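Speaker notes: Collecting demonstrations for soft goods handling
Londura project, Sesex site
June 2020

Slide 1. Title. Say which site the data comes from. Jorkisbridge runs the same protocol but is not covered today.

Slide 2. Scope. Two arms, one table, fabric items only. We want examples a policy can learn from, so coverage of start states matters more than speed.

Slide 3. Episode definition. Starts when the operator takes control, ends on the stop pedal. Cap is 21 seconds. Anything over the cap is logged and left out of the training split.

Slide 4. Volume. 300 episodes per item before the first training run, 500 before we report a number. Mention that the Kerslake set stopped at 300 and should be read with that in mind.

Slide 5. Resets. The item is dropped from hand height. No smoothing, no turning the opening toward an arm. Operators drift into tidy resets after an hour, so we swap them out. Pause here, this gets questions.

Slide 6. Labels. Success, partial, fail. Partial means the grip held but the goal state was not reached. Failed episodes are kept. Two reviewers label each one separately.

Slide 7. Workspace. Navy fabric bag on the wood tabletop, right gripper down in the opening, left arm out past the table edge. Leave the slide up while explaining how both arms are logged on one clock, including an arm that has no part in the grasp. 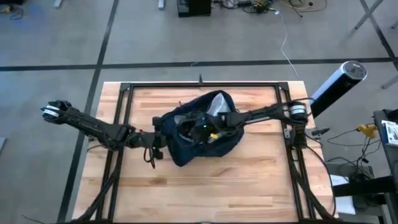

Why keep the failed episodes?
They are used to train the success classifier, which needs both outcomes.

Slide 8. Open items. Operator variance, fabric wear over a long run, camera recalibration. Next collection round is in November. Take questions.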